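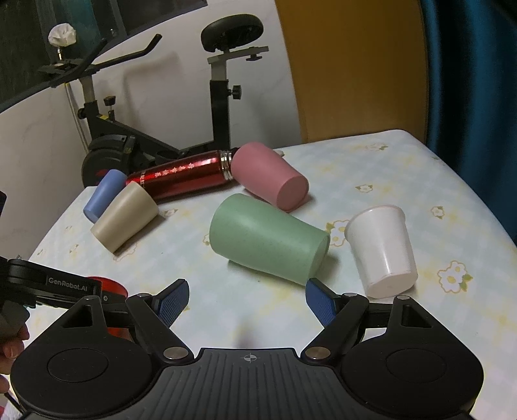 Spotting on rigid plastic tumblers after a commercial wash is usually blamed on detergent, and I don't think detergent is the cause in our case. We hire out tableware from a shed in Eltley. Glass comes out of the machine clear, plastic comes out with white rings and a general haze. Coloured stock shows it far more than clear stock does, and a green cup like the one in the photo is the worst we own for it. Position matters as well. Cups that have gone over on a table, as those have, hold any leftover water along one side of the wall and the ring dries there as a long streak. Bore water, tested at 307 mg/L hardness as calcium carbonate. Softener ahead of the machine, 20 litres of resin, metered head, set to regenerate every 3910 litres. Undercounter machine, rinse at 82 degrees. What would you check first?
– eltley_hire

Check the meter setting before anything else. 3910 litres at 307 mg/L is 1200 g of hardness. Over 20 litres of resin that is 60 g per litre, and you only get there with a heavy salt dose on every regeneration. At an ordinary dose I would plan on 40 to 45 g. You are very likely sending raw water to the machine for the last quarter of each cycle.
– brinewell

What's the salt dose? Without that the capacity number is guesswork.
– ohm_and_away

Factory setting, whatever that is. The head came with the machine when we bought it secondhand and the manual is for a different model. I can see the brine draw but not a figure for salt per regen.
– eltley_hire

Then weigh the salt. Fill the cabinet to a mark, run one regeneration, let it refill, top back up to the mark from a weighed bag. Do it over several regenerations if you can, as one is hard to read. Until you have a number, drop the setting to 2742 litres. That works out to 42 g per litre of resin, which is inside what a modest dose will support.
– brinewell

I'd go at it from the other end. A softener does not take dissolved solids out. It swaps calcium and magnesium for sodium, and the total stays much where it was. Spotting on plastic is a drying problem. Glass holds enough heat out of an 82 degree rinse to flash most of the film off. A thin plastic tumbler has next to no heat in it by the time the door is open, and water beads on it instead of sheeting. Each bead dries where it sits and leaves its solids behind. You could soften that water perfectly and still get spots.
– Chae-won Nam

Spots, yes, but different spots. Sodium salts wipe off with a damp cloth. Calcium carbonate doesn't. The OP can tell which he has with a drop of white vinegar on one ring. If it goes, it was carbonate, and that is hardness getting past the resin.
– brinewell

She, but thanks. Will try the vinegar tonight.
– eltley_hire

Try it on the haze as well as the rings, and keep the two results separate. Rings and haze often have different causes. If the haze ignores the vinegar it may be silicate film or it may be surface wear. Wear looks better when the cup is wet and comes back when it dries.
– Chae-won Nam

Results. Rings: gone with vinegar on every cup I tried. Haze: partly gone on the newer stock, no change on the older stock. Older stock looks fine under the tap and dull again once dry.
– eltley_hire

So both of us. Carbonate for the rings, wear for the older cups. No chemistry will bring the worn ones back. Retire them or put them in the bin for paint water.
– brinewell
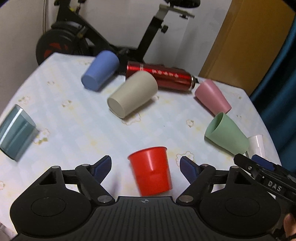 On the rings, I would still treat the drying side in the same week as the meter change. Rinse aid dosed for glass is generally too lean for plastic. Raise it one step, run a rack, look at the cups. If they come out with bubbles or a slick feel, go back down. Rack them tilted so the base recess drains, because a cup inverted dead level carries a puddle on top and tips it down the wall the moment somebody lifts it.
– Chae-won Nam

We use Wi in the rinse line at the Pruncombe depot and it made more difference than the softener did. Different water though, so take it for what it's worth.
– pruncombe_second

What hardness at Pruncombe?
– brinewell

Never tested it. Town supply.
– pruncombe_second

Then you can't say the softener did less. If the supply is soft the softener had nothing to do.
– brinewell

Fair enough. The cups are still clean.
– pruncombe_second

Has anyone here gone to reverse osmosis on the final rinse only? Hae-won Bang put in a small unit at Miltow and was happy with the finish on glass. I'd expect it to solve the bead problem outright, as there is nothing left in the bead to dry out.
– ohm_and_away

It does, within reason. Costs are membrane, a tank and reject water, and on a bore you want to know your iron before you buy a membrane. It also needs the softener working properly upstream or the membrane scales. So the meter setting comes first whichever way she goes.
– Chae-won Nam

Agree on the order. Don't agree that RO is called for on a hire shed's plastic cups.
– brinewell

I didn't say it was. The question was whether anyone had done it.
– Chae-won Nam

Update, 26 Dec 2023. Meter is at 2742 litres. Rinse aid up one step. Hardness strip taken just before regeneration now reads 5 mg/L, where the old setting had the strip reading nearly as hard as raw water. Rings are down to a few faint ones that wipe off with a cloth, so I take those to be sodium. Salt weighing still to do, probably January when the shed is quiet. Old stock has been pulled. RO is not in the budget.
– eltley_hire

That strip result is the answer. Take another one after the salt test and if it stays there you can try stretching the setting a couple of hundred litres at a time – strip before every regen, and stop when it moves.
– brinewell

Or leave it alone. The salt saved by stretching is small and she has the cups clean.
– Chae-won Nam

Print this thread | E-mail this thread

Contact us | Copyright, all posts remain the property of their authors | Back to top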